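Kitchen blind won't stay up and the firm has stopped answering, what are my rights?

Posted by kerbstone_50, Tuesday, April 16, 2024

Bought a made to measure blind from Kerkis in the winter, 800 all in with fitting. One side drops by itself. Rang them, they said it's "bedding in". Rang again, no answer. Order number ends 2062 if anyone from there reads these boards. The paperwork says the fabric is covered but the fixings aren't, is that even allowed?? I paid a deposit by debit card and the rest by bank transfer. Don't want a fight, just want it mended or my money back. We have family coming in May and would like it sorted by then.

Ours is meant to end up something like this one, tan with the yellow straps, over a tiled wall.
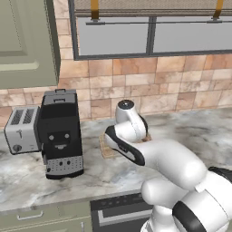
mossgate
Small print can't take away your basic rights, whatever it says about fixings. You bought a blind, it has to work as a blind. Stop ringing. Write to them, email plus a proper letter, keep copies. Say what's wrong, what you want done and give them a date, 14 days is normal. They should get a chance to repair or replace first, then you can ask for money off or send it back. Had the same carry on with Astance over a stair carpet, nearly 2 months of phone calls and then one letter did it. Also ask your bank about chargeback on the deposit, theres a time limit so do that today.

Pennywort
Just take it down and get one from Zemura, mine was cheap and its been fine.

dunlin_rd
Agree with the letter. Check who your contract is with though. If Kerkis sold it and sent someone like Bustos round to put it up, it's still Kerkis you chase as long as you paid them for both. Don't let them send you back and forth.
Don't try fixing it yourself, they'll say you broke it. Take a short video of it dropping. Small claims if the 14 days go by with nothing, you can do the form online, fee depends on how much your after. Tell them in the letter that you'll do it. Often enough on its own.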